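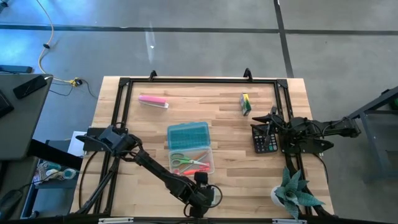

How long should a four-year-old who doesn't nap have to lie still at rest time?

Fifteen minutes is plenty for most of them, and after that a quiet thing to do on the mat works better than more lying down.

Print this message | E-mail this message

Kernance Preschool Teachers List
Subject: Re: My non-nappers are running the show
From: Angelica Navarro
To: the list

Lilibeth Tan wrote:

> Hi everybody, first time posting, long time reading. I have the older
> room at a half-day-plus-lunch program and we do rest from 12:45 to
> 2:15. I've got a mix of threes and fours. Some of them are out cold
> before I've finished the first song and some of them haven't napped
> since they were two, and their parents have told me so, more than once.
> The non-nappers start out fine. Then somebody whispers, somebody
> giggles, a sock goes flying and I've got a baby three (that's what we
> call the ones who just turned) sitting up crying with a red face and
> mat marks on her cheek.
> My director would like everyone on their mats the whole time. I would
> like to eat my sandwich. Has anybody found a way to do this where the
> sleepers sleep and the others don't lose their minds? I've read the
> thread from last July about lavender spray and I don't think that's
> going to do it!
> Lilibeth

Oh Lilibeth, the sock. I laughed out loud at the sock and then I felt bad, I've had that exact crying baby three and it isn't funny when it's 1:10 and you have more than an hour to go.

I've been in the older room at Drisness for a good while now and I've done rest time every wrong way there is. I did the one where you go around shushing (you end up being the loudest person in there). I did the sticker chart, which was great for one week and then I had a little boy lying there with his eyes squeezed shut hollering "AM I ASLEEP YET." I did the story CD, and I still can't hear that narrator's voice without wanting to lie down myself, but the kids got so interested in what happened next that even my best sleepers stayed up for it. So take all this as one person's experience and pitch whatever doesn't fit your room.

What finally worked for us was splitting rest into two pieces and telling the kids, out loud and every single day, which piece we were in. The first piece is for everybody. The second piece is for sleepers to keep sleeping and for the others to have a mat job. I stole the words "mat job" from Sibusiso Khumalo, who had the room before me, and the kids love having a job. You could call it anything.

Before I get to the steps, a word about the room, since mine was half the problem. We had the mats laid out in nice neat rows, like a parking lot, and every child was looking right at another child. Now I put them head to foot, with my sleepers along the far wall and the non-nappers closest to where I sit. The shelf on wheels goes in between. I also quit turning the lights all the way off. We leave the one over the sink on and the blinds half down, and it's dim enough to sleep and light enough to see a book. Our old mats made an awful crinkle whenever anyone rolled over and I did beg for the quieter fabric-top cots from Brindenico. We got five to try, and they went straight to my wigglers. If you can't get those, an old twin sheet folded over a mat helps more than you'd think.

OK, the steps. This is what I typed up for our subs, so forgive the bossy tone.

1. Bathroom first, for everybody, even the ones who swear they don't need to go. Shoes off and under the mat. Socks stay ON (see above).

2. Same two songs every day, same order. I don't change them for holidays. Kenneth Barredo swapped in a pumpkin song once when he was covering for me and he still hears about it from the children.

3. Everybody lies down for 15 minutes. I set a timer that has a light and no beep. I sit on the floor by whoever is having the hardest time and I don't talk. Back rubs only for the kids whose families have said it's fine.

4. When the light goes off, I walk around and hand the mat jobs to the ones who are awake. I don't announce it. If you announce it, the almost-asleep ones pop right up, and those are the very ones who need it most.

5. One job, and you keep the job. No trading until the next day. It sounds strict but it cut out nearly all the crawling back and forth.

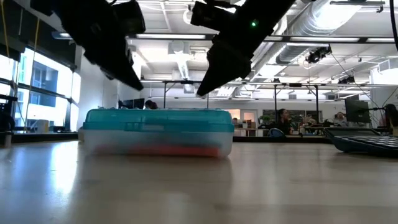
6. At the end I open the blinds first and let the sleepers come up slowly. The awake kids put their jobs back and get first pick of table toys while I help with shoes.

The jobs themselves are nothing fancy. I have books, lacing cards, felt shapes on a felt board, a little magnet drawing pad, and pipe cleaners with a colander for poking them through. Nothing with more than a handful of pieces and nothing that rolls!! I learned about rolling the hard way with a bag of large wooden beads, and I believe there is still one under the radiator. Puzzles are trouble too, unless it's the chunky kind, since a child who can't find a piece is going to tell you so at full volume. I switch the jobs out every couple of weeks and the old ones come back looking brand new to them.

Now about your director. I had the same talk with mine, and what helped was not asking to let the kids "get up." They're still on their mats! They're still resting, it's just that their hands are busy. I asked if I could try it for a couple of weeks and write down how many times a sleeper got woken up by a non-sleeper. I put it on an index card on the fridge. She could see the card every day when she came in for her yogurt, and by the second week she was asking me if the threes' room should try it too. Do check what your own licensing says about rest, though. Ours says they have to be offered a rest and can't be made to sleep, but yours could be worded differently and you'd want to have read it before you go in there.

And the parents. You'll have the ones who say please don't let her sleep, she's up till ten at night. And you'll have the ones who say please make him sleep, he falls apart at dinner. I tell both of them the same thing: I'll give your child a quiet place and a quiet start, and I won't keep a tired child awake. If she drops off, I'll write down when and for how long so you can plan your evening. Most people are fine with that. I had one dad who wasn't, and we agreed I'd open her side of the blinds early and let the noise of the room do the waking, and that was gentle enough for me and early enough for him.

You asked about the baby three. I'd move her as far from the door as you can and let her have something from home if your program allows it. Mine had a dish towel last year. A plain blue dish towel! She slept like a rock with it over her feet.

It's going to take longer than you want. The first few days of mat jobs I had everybody pretending to be wide awake to get one, including a boy who then fell asleep face down on his felt board. By the third week it had settled. It's never 100 percent. We still have days, mostly when it's rained and we haven't been outside, where I give up and we all lie there and listen to the two songs over again.

Teemu Riihimäki posted a nice list of quiet bag ideas on here back in the spring, I think the subject line was "busy hands." Teemu, if you're reading, could you send it again? I lost mine when the office computer got replaced. And does anyone have a source for the magnet pads where the pen is tied on with something a four-year-old can't chew through? I've gone through three.

Let us know how it goes, and eat your sandwich at 1:00 while the light's still on, that's what I do.

Angelica
Older room, Drisness

P.S. If anyone is coming to the swap table at the Bhardwaj Street hall, I have a whole stack of crib-size sheets to give away. They don't fit the cots but they're good for dress-up capes.

Print this message | E-mail this message
4 replies | 11 people found this helpful | Message viewed 3,263 times

Contact the list owner | Copyright Kernance Preschool Teachers List | Back to top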